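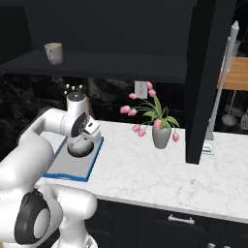
Night reporter wanted, Odport Courier

The Courier needs somebody to be awake when the rest of us would like not to be. Our last night reporter, Bradley Ashworth, has gone to work in daytime radio and tells us he has started eating lunch.

The job covers fires, floods, missing persons, road closures and whatever else the town gets up to between 9pm and 5am. You would be based in our newsroom above the old ferry office, four nights a week, with Monday always off. The beat takes in Odport itself, the harbour and the villages as far as Addo, where the phone signal gives up and so, frequently, does the bus.

Most nights are quiet. You will ring the fire station, the police desk and the coastguard, be told there is nothing doing, and write up the planning notices. Then there will be a night when a warehouse goes up, and you'll be standing behind a cordon at three in the morning trying to get a straight answer out of a man with a hose. We want someone who can do both without getting sloppy on the first or carried away on the second.

You will need:

A full driving licence and a car that starts.
100 words a minute shorthand, or a recorder and the habit of checking its batteries.
A working knowledge of court and contempt law.
Decent manners. You'll be knocking on the doors of people who have had the worst day of their lives, and if they say no, you go away.
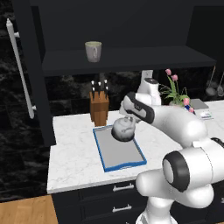

Local knowledge helps but can be picked up. Korkor Amissah, our news editor, came here knowing only how to spell the place, and she now corrects the council on its own street names.

Copy is filed through Skidix, a system we have been promised will be replaced. Training takes an afternoon. Forgiving it takes longer.

The contract is for a year, with a review after 6 months. Pay is 2100 a month before tax, plus mileage, plus a winter coat allowance that Dede Ackah in accounts will deny exists until you ask twice. Holidays are better than you'd expect from the furniture.

To apply, send a CV, 3 published pieces and a letter of no more than 1000 words telling us about a story you got wrong and what you did next. Please don't tell us you have never got one wrong — Yaw Abugri reads the letters, and he also runs the corrections column.

Applications close at noon on the last Friday in March. Interviews will be held in the evening, for obvious reasons.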